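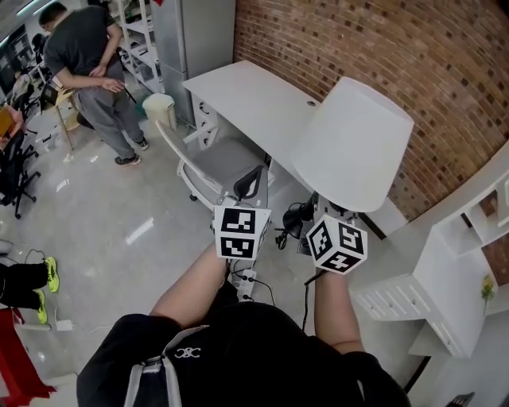

Marker cubes up, desk by the brick wall.

Hand-held gripper check, Prarby station
Filled in November 23, 2025, by me, with Katalin Halász reading the items out

1. Marker cubes seated: FAIL, then OK
This is why we're doing the list again! On Friday the left cube slipped on its mount and the tracking log jumped 350 mm in one go. I blamed the software for an hour (sorry, Mususix). It was one screw. Tightened, wiggled, wiggled again.

2. Finger pads: OK
No tears that I could find. Spares are in the Hegedűs box, 2 left, so somebody please order more before January.

3. Floor cables and power strip: COMMENT
I don't love having a power strip on the floor right where you stand with both hands full and your eyes on the cubes. Katalin wants it screwed up under the desk and I'm with her. Leaving this one open.

4. People clear of the work area: OK 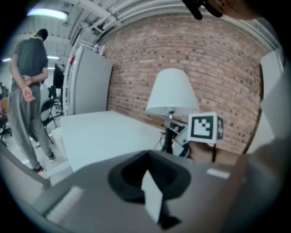 Still, I'd like everybody to call out before walking behind the table, me included. I swung round last week and nearly clipped a colleague with the right-hand gripper, and that was a scare.

5. Lamp stable: OK
Gave it a nudge. Keep its cord away from your elbow anyway.

6. Tracking test after the fix: OK
Ran 600 frames, no jumps. Log is in the Drornadent folder.

7. Sign-off: NOT YET, waiting on item 3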